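# Small bags, small repairs: notes on keeping fabric goods in use

July 26, 2026
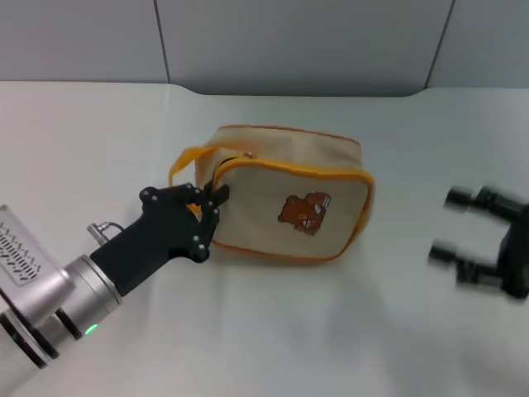 *A small beige fabric pouch with orange-yellow trim, on a white tabletop.*

Readers of this blog will be aware that it has been chiefly concerned with the care and mending of household textiles. The present post considers the smaller end of that subject: pouches, drawstring bags, pencil cases and purses, which receive very little attention in the usual books and are often thrown away when a single seam fails.

I began keeping a written record of my own mending when I moved to Latetstead. The record now runs to 709 entries, of which 157 concern bags of one sort or another. I had expected curtains and bed linen to take up far more of the book than they do. Shirts account for the largest share, and bags come second.

## Where small bags fail

The fabric itself is seldom at fault. In most of the entries I have reviewed, the first part to give way was the edge of the opening, where a hand goes in and out several times a day. The stitches that hold the binding begin to lift at one corner, the raw edge behind them frays, and within a few weeks there is a gap wide enough to lose a coin through.

The second common fault is at the base, particularly in bags that have been made from one folded piece of cloth and sewn up the sides. Keys and pens collect in the two bottom corners and work against the stitching. A short line of backstitch across each corner, placed slightly inside the original seam, is usually sufficient. It takes a little room from the inside of the bag but is hardly noticed in use.

Zips form a separate matter and will be dealt with in a later post. I would say only that a zip which sticks should be cleaned with a dry toothbrush before any decision is made to replace it.

## Replacing a binding

The method below is the one I was taught by Melaniia Pavliuk at the evening class in Bulton, and I have found no cause to alter it.

1. Unpick the old binding completely. Leaving a sound section in place is tempting, but the join will show and will be thick under the needle.
2. Press the edge of the bag under a damp cloth and trim any loose threads.
3. Cut the new binding on the cross, four times as wide as the finished edge is to be, with a little over at the ends.
4. Tack the binding in place before sewing. Pins alone will shift on a curve.
5. Sew the first side by machine or by hand, fold over, and finish the inside by hand with small slip stitches.

The matter of colour is one of taste. Mrs Pavliuk held that a repair should match as closely as possible. I was of the same opinion for a number of years and have since moved away from it. A plain cloth will carry a stronger edge quite well, and a bag that is easily seen at the bottom of a larger bag is a more useful article.

## Thread and cloth

For general work I use a cotton thread of medium weight. I bought a large stock of it when Nazarenko, the haberdasher in the lower market, gave up its premises in June, and I do not expect to need more for some time. Polyester thread is stronger, but on an old and softened cotton it can cut the cloth before it breaks itself. Where the strain is heavy and the fabric is new, the objection does not apply.

Scraps for binding are best sorted by weight. Mine were once kept by colour, which looked very well in the drawer and was of little help. A light lawn binding on a heavy canvas bag will wear through in a season.

## Washing

Pouches are washed far less often than they should be. The contents should be emptied, the bag turned inside out and the lint brushed from the corners. Cool water and a mild soap are enough for most. Any bag with a coloured trim ought to be tested first by pressing a damp white rag against the trim for a minute or so; if colour comes away, the bag should be washed alone and dried flat, with a folded towel inside to keep the two faces apart.

Ink does not respond well to any of this. I have a pencil case that has been through the wash more times than I care to record, and the mark is as it was.

## Correspondence

Orest Polishchuk has written to ask whether iron-on tape may be used in place of stitching on the inside of a binding. It may, on a bag that will not be washed. I used it on 2 of my own and both lifted at the first laundering. He also asks about the Gaka pattern sheet for a lined drawstring bag. My copy is too worn to scan, but I will trace it when time allows and send it to him by post.

The next entry will deal with zips, including the replacement of a slider without removing the tape. Readers who have a broken zip to hand may wish to keep it for the purpose.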